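A Day at the Flokdale Shelter Open House

I have been trying to get over to Flokdale since December, and we finally made it! The shelter there does an open house every spring, and this one was on Wed 12 April, so I took the afternoon off work, packed a sandwich and talked my sister into driving (she has the better car, and she's a softer touch around animals than I am, if you can believe it).

First thing you should know if you're planning to go: the sign is TINY. We drove right past it, turned around at the feed store in Tellberg, and drove right past it again. You want the gravel road just after the second bridge. Once you're on it you can hear the dogs, so you know you're okay.

They start everybody off in the front building, where the adoption desk is, and you get a paper name tag and wait for a group. Ours was mostly families with little kids, plus one very serious teenager with a notebook who asked better questions than all the rest of us put together. She wanted to know about vaccination schedules for feral cats. I wanted to know where the bathroom was.

The cats are in what they call the Vanhove wing, which sounds grand but is a long low addition with big windows down one side. I loved it. Each room has shelves going up the walls at different heights, and the cats get sorted by who gets along with whom. There was a room of seniors all asleep in one heap in the sun, and a room of teenagers (cat teenagers, I mean) who were hanging off of everything. A big gray tom named Stilton sat in the window of the last room and looked at every one of us like we owed him money. He has been there nine months. Nine! He doesn't like other cats, he doesn't like dogs, and he isn't crazy about being picked up, but he put his whole face in my hand when I held it out, and I have thought about him every day since.

We weren't allowed in the kitten nursery, which I understand, but you can look through the glass. There were three litters in there that afternoon. The smallest ones still had their eyes shut and looked like baked potatoes. Their mama was a skinny little tortoiseshell who washed one of them so hard it rolled over, and then she washed the other side. My sister stood there so long that the group left without her and I had to go back.

Then on to the dogs. I'm a cat person, so I'll be quick, but the runs were cleaner than I expected and every dog had a raised bed and something to chew. The noise is really something, though. If you've got a kid who hates loud places, bring ear protection or skip that building. Out back there are two fenced yards, and they were doing a play group in the bigger one with a whole pack of hounds going around and around in the mud. One of them leaned on the fence right where I was standing and sneezed all over my coat.

After that they let us look at the laundry and the storeroom, and I know that sounds boring, but I ate it up. I asked how many towels they wash and was told they go through 100 on a bad day. A bad day! We do one load of cat blankets a week at my house and I complain the whole time. They'll take old towels in any condition, by the way, even ripped ones, and fleece blankets too. What they can't use is pillows or anything with stuffing, because somebody always eats it.

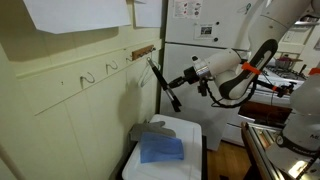
I came home and cleaned out my linen closet that same night. I had towels in there from my first apartment, and a set of guest sheets that has never once met a guest. It all went into bags by the front door, and of course my own cats moved straight in and have been sleeping on top of them ever since, so now it'll have to be washed again before I can take it over.

Oh, and the bake sale! They had it set up on folding tables by the parking lot. The lemon bars were gone by the time we got there, but I got a loaf of cheese bread that was still a little warm, and my sister bought a catnip carrot that she says is for my cats and that I notice is still in her car.

A few more practical things. Parking is on the grass and it was soft, so wear boots. Strollers would be tough in the cat wing because the doorways are narrow. There's no fee to get in, just a donation jar, and they'd rather have cash. The whole tour took us around an hour and a half, and we could have stayed a lot longer if we hadn't needed to beat the traffic back through Tellberg.

And yes, I asked for the adoption form. I haven't filled it out. I have two cats already, and one of them thinks the other is one too many, so bringing in a grumpy gray tom who hates company is probably a terrible idea. There's a spare room upstairs with a good wide windowsill, though, and I did measure it. I'm going to call on Monday and ask if they think he'd be okay with a room to himself for a while.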